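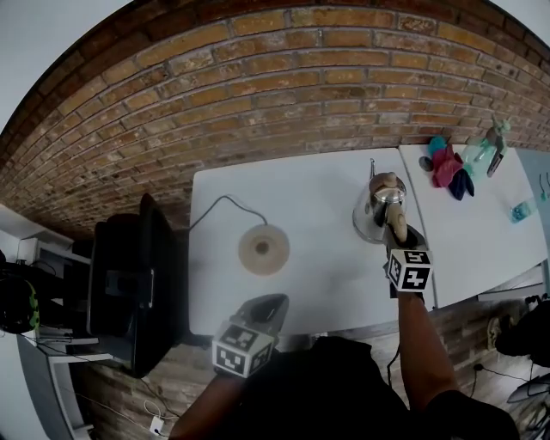 Section 4 - Recording by Hand

4.3 Teaching a pick-and-place task: the kettle and its base

You've paired the grippers and passed the tracking check in 4.2, so now comes the fun part! In this section you'll teach your first full task with the Ninura hand-held pair: take hold of an electric kettle and set it down on its base. It's a great starter task. The kettle is big enough to grip without fuss, but the base asks for a bit of care at the end, and you'll learn a lot about your own hands in the first ten minutes.

Plan on 34 good takes for a first training run. Our own starter set grew to 1,246 takes before we stopped adding to it, and you won't need anything close to that to see the arm start reaching for the right place.

Before you start

You will need:
- both hand-held grippers, charged, with their marker cubes fitted
- the head camera, adjusted as in 4.1
- an electric kettle with a lift-off base
- a steady table at about waist height

CAUTION: Use an empty, cold kettle, and leave the base unplugged from the wall for every take. Tuck the cord toward the back of the table so it can't catch on a gripper.

CAUTION: Do not press on the marker cubes or pick the gripper up by them. A cube that has shifted even slightly will spoil every take recorded after it, and you may not notice until training.

Setting the table

1. Put the base down in front of you, well back from the front edge. If your table is made of two sections, keep the base clear of the seam.
2. Stand the kettle next to the base on the side of your stronger hand. Leave a hand's width between them.
3. Sit or stand so that you can reach both without leaning. Look at the base and check the preview: kettle, base and both cubes should all be visible.
4. Push up loose sleeves. A cuff that slides over a cube is the most common cause of a dropped track.

Note: Other things on the table are fine as long as they stay out of reach of the motion. A few odds and ends at the far end help the robot learn what to ignore, and you can move them between takes.

Recording a take

1. Hold both grippers open over the front of the table and keep still until you hear the start tone.
2. Bring the working gripper to the kettle. Come in level, with the finger pads meeting the body of the kettle and staying off the spout and the lid knob.
3. Close the trigger slowly until the pads are snug. Polished steel is slippery, so pause for a moment before you lift.
4. Lift just high enough to clear the base, move across, and stop directly over the center contact.
5. Lower straight down. When you feel the kettle seat itself, open the trigger all the way and back off in the direction you came from.
6. Return both grippers to the starting position and wait for the end tone.

Keep the other hand in view the whole time, even though it has nothing to pick up. The software records both sides, and a gripper that wanders down to your lap shows up as a gap. Let it hover somewhere comfortable near the front edge.

Note: Go at the speed you would use with a full cup of coffee. Slow and smooth is lovely. Slow and jerky is worse than fast, so if you feel yourself making tiny corrections, drop the take and go again.

Mixing things up

After every 8 takes, change something small. Turn the kettle so the spout points a new way, slide the base over a little, or start with the grippers farther apart. Please don't change everything at once - the review screen groups similar takes together, and it's much easier to spot a bad one in a tidy group.

Left-handed? Swap the layout and record as normal. Bindu Thomas on our test team is left-handed and recorded her whole set that way. Just pick one hand and stick with it until the set is finished.

Checking your takes

1. Open Review and choose the newest set.
2. Play each take through once. The colored bar along the bottom should be solid green for both hands.
3. Short yellow patches (under half a second) are fine. Delete any take with red in it.
4. Name the set and press Save. A set without a name stays on the headset and will not be sent to the trainer.

If the bar turns red at the same moment in every take, your arm is probably hiding the cube as you lower the kettle. Move the base a little closer to the middle of your view and try again.

Go on to 4.4 to send the set to the arm for its first try.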